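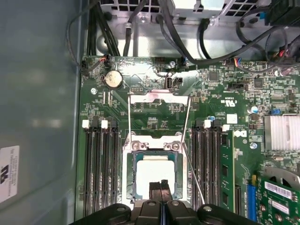

Page last changed: 24th February

The drop that taught Wulthorpe how to let go

By Dong-hyun Ji

We use cookies to remember your reading preferences. By carrying on you agree to our cookie notice.

The sound was tiny. A click, a second click, and then the arm carried on as if all was well, rising out of the computer with its fingers pressed neatly together and nothing between them. The processor had landed back on its socket, one corner down among the contacts.

That was run 1035 at the Wulthorpe workshop of Imard, a small firm that wants to take old office computers apart without wrecking them. I love this project, and I should say so before I tell you what went wrong with it! Old desktops hold plenty of parts that still work, and pulling them out by hand is slow, fiddly and hard on the fingers. Teach a robot to do it gently and a lot of good kit gets a second life.

The job looks simple on paper. Release the lever, swing the load plate up, close two fingers on the edges of the processor and lift it straight out. A person does it in seconds, mostly by feel. The robot's software (the team calls it Byun) has to work with a small camera near the gripper, a reading from the finger motor, and whatever it has picked up from earlier tries. There is hardly any room down there either, with memory slots standing on both sides of the socket.

Sang-wook Han was at the desk when the chip fell. "I heard it before I saw it," he told me. "The screen said the grip was good. It said so all the way up." 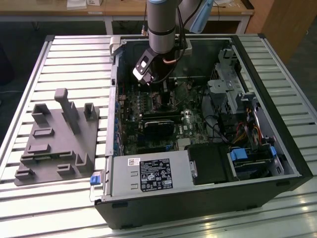
So the hunt began with that cheerful little message. Byun decides it is holding something when the finger motor meets resistance and stops short of fully closed. On run 1035 the motor did stop short, but what it had met was the metal frame around the socket. One fingertip had come down slightly wide and was pushing on the frame, while the other barely touched the chip. The lift began, the chip rode up on friction for a moment, and then it tipped.

Han's first idea was to squeeze harder. He tried it on a scrap board and gave it up the same afternoon, after the fingers slid up the edge of the chip and pinged it clean out of the case. (They found it under a cabinet. I was shown the exact spot, with some pride.)

The better clue came from the logs. Going back through the 70 runs before the drop, the team found 33 where the motor had stopped a hair too early, just as it did on the bad one. In every one of those the chip had come out safely, so the runs had been filed as successes and left alone. The fault had been sitting there in plain sight for weeks, and I find that part of the story fascinating. A machine can be getting it wrong and still hand you the right result, over and over, until one day the angle is a touch worse.
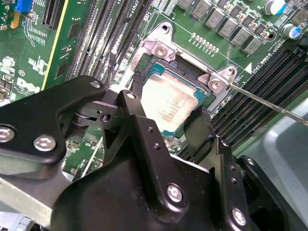

Photo: Imard, Wulthorpe workshop

The cause, once they knew where to look, was wear. The fingertips came from Brollov, the supplier Imard uses for its small gripping parts, and the pair in use had been on the arm since May. Rubbing against socket frames had rounded one tip more than the other, and the closing point had drifted sideways as a result. There was nothing wrong with the tips as delivered. They had simply been left on too long, and no check in the routine would have caught it.

Two changes have gone in. Before each lift the arm now closes its fingers on a metal gauge, and if the reading has shifted it stops and asks for new tips. Then, with the chip gripped, it rises by the thickness of a fingernail and waits while Byun takes a fresh look through the camera. If the chip hasn't come up level, the arm lowers it and opens. It's a lovely thing to watch, that pause, a bit like someone testing the weight of a full tray before walking off with it.

There was a safety question too, and Han is frank about it. When the chip fell, his first instinct was to reach into the case and rescue it with the arm still live. He stopped himself, but the arm was already on its way to the next position, and his hand would have been in its path. A missed grip now holds the arm where it is until somebody presses a button on the desk, well out of reach of the case.

The board from run 1035 has bent contacts and won't start. Han keeps it on a shelf by the door and uses it to practise straightening pins under a magnifier, which he says is going badly.

Contact the features desk | Copyright notice | Back to top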